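Plarnilbridge team releases Emero 3, with a gentler way of planning a grasp

July 1, 2018

The small software group at Plarnilbridge has put out the third version of Emero, its planning tool for two-fingered grippers, and those of us who have followed it since the early days (when it could barely be trusted with a sponge) are very pleased to see it arrive. The big change is in how the planner deals with long, thin things standing in or on something else, which used to send it off on some wonderfully roundabout routes.
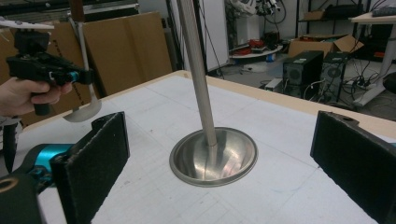
2 min read

A slender metal rod in a shallow steel bowl is a good test of this sort of thing, as the fingers have to come in on either side while the rim sits just underneath, and a shiny rim at that. The old planner treated the whole lot as one lump and kept well clear. Emero 3 keeps the rod and the bowl as separate shapes, works out which one it has been asked to take hold of, and checks the path for each finger on its own — a slower sum, but the team says it still finishes in 14 milliseconds on an ordinary desktop machine.

The release also closes 231 reported bugs, a good many of them in Flarnlow, the viewer that lets you step through a recorded grasp and see what the planner was thinking at each point. Files saved in the old Gajewski format will still open, though you will be asked to convert them the first time, so do keep a copy.

Emero 3 is free to download for teaching and research, and a smaller update with better support for curved fingers is planned for September.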